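ロボットサークル「Leka」活動だより 12月号

くだものを片づけるロボットアーム、練習中です

Lekaのみなさん、そしていつも読んでくださる地域のみなさん、こんにちは。今月の活動だよりは、アーム班が担当します。私は日本語で長い文章を書くことにまだ慣れていませんので、読みにくいところがありましたら、どうぞお許しください。

アーム班は、秋からひとつの課題に取り組んでいます。机の上に置いたくだものの模型を、ロボットアームでつかんで、赤いボウルの中に入れるという課題です。人間の子どもなら、数秒で終わる仕事だと思います。しかし、私たちのアームにとっては、とても難しい仕事です。

アームの部品は、3Dプリンターで作りました。本体はオレンジ色、つかむ部分は青色です。色を分けたのは、サークルの先輩の考えです。カメラの映像で見たとき、指の位置がすぐにわかるので、私もこの考えに賛成しました。印刷には思ったより長い時間がかかり、途中で止まってしまった部品もありました。やり直した部品は、工作室の棚の箱に入れて、残してあります。新しく入った人に、失敗の形を見せるためです。

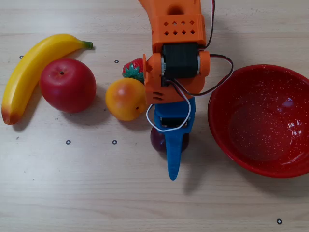

つかむ練習では、くだものによって難しさが違います。りんごは大きいので、指を広く開かなければなりません。少しでも横にずれると、ころがって逃げてしまいます。プラムは表面がなめらかで、指の先がすべりやすいです。いちごは小さくて、となりのくだものに近いときは、先にほかのものを動かしたほうがよいという意見が出ました。バナナは形が曲がっていますから、どの向きからつかむかをまず決めなければなりません。班の中では、真ん中をつかむ人と、端に近いところをつかむ人に分かれていて、まだ結論は出ていません。

先月は、練習の記録を100回分集めることを目標にしました。1回というのは、くだものをひとつボウルに入れるまでの動きのことです。落としてしまったときも、記録は消さないで、「失敗」と書いて保存しています。はじめのころ、私は失敗の記録を消していました。あとで先輩から、失敗も大切な資料だと教えてもらい、とても恥ずかしかったです。今はノートに、時刻、くだものの種類、落とした場所を書くことにしています。

目標の100回には、月の終わりにやっと届きました。集めた記録は、校内のパソコンにある「Tandus」というフォルダーに入っています。見たい人は、アーム班のだれかに声をかけてください。フォルダーの名前は前の学年の人がつけたもので、意味は私も知りません。

お金のことも、少し報告します。今月は、サーボモーターの予備とケーブルを部品店のBrarkitzで買いました。合計は3100円でした。ケーブルは、アームが動くたびに曲がりますから、消耗品だと考えたほうがよいようです。長すぎると指に引っかかり、短すぎると手首が回りません。ちょうどよい長さを探すために、テープで仮にとめて、何度も動かして確かめています。よい方法を知っている方がいらっしゃいましたら、ぜひ教えてください。
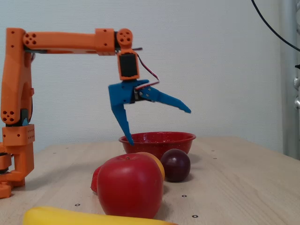 ボウルに入れる動作では、高さが問題になりました。高いところから放すと、くだものがはねて、外に出ることがあります。低すぎると、指の先がボウルのふちに当たります。今は、ふちの少し上で一度止まり、それからゆっくり開くという順番にしています。止まる時間は2秒です。見ている人には長く感じられるかもしれませんが、この時間を入れてから、ふちに当たることが少なくなりました。操作する人も、落ち着いて次の動きを考えることができます。

もうひとつ気をつけているのは、机の上の並べ方です。いつも同じ場所にくだものを置くと、操作する人が場所を覚えてしまい、練習になりません。そこで、並べる人と操作する人を毎回交代することにしました。並べる人は、ときどき意地悪な置き方をします。りんごのうしろに別のくだものをかくすように置かれて、私は昼休みを全部使ってしまったことがあります。

1月には、近くの学校のサークルと合同で、小さな発表会「Nivora」を開きます。私たちの班からは4人が参加する予定です。発表会では、決められた時間の中で、いくつのくだものをボウルに入れられるかを競います。速さの勝負ですが、ボウルを動かしてしまうと減点になるという規則があります。私たちは速くありませんので、ていねいな動きで点を守る作戦です。相手のサークルがどのようなアームを使うのかは、まだ聞いていません。

練習は放課後の4時から、工作室で行っています。見学はいつでもできます。操作を体験したい方には、最初はりんごから試していただいています。机のまわりにはケーブルがありますので、足もとに注意してください。かばんは、入口の近くの棚に置いていただけると助かります。

また、軽いくだものの模型で、もう使わないものがご家庭にありましたら、ゆずっていただけないでしょうか。特に、レモンやぶどうなど、今までに練習したことのない形のものを探しています。少し色が落ちていても、問題ありません。工作室の入口に箱を用意しておきます。

次の号では、走行ロボット班が、床のコースの作り直しについて報告します。

(アーム班 記録係)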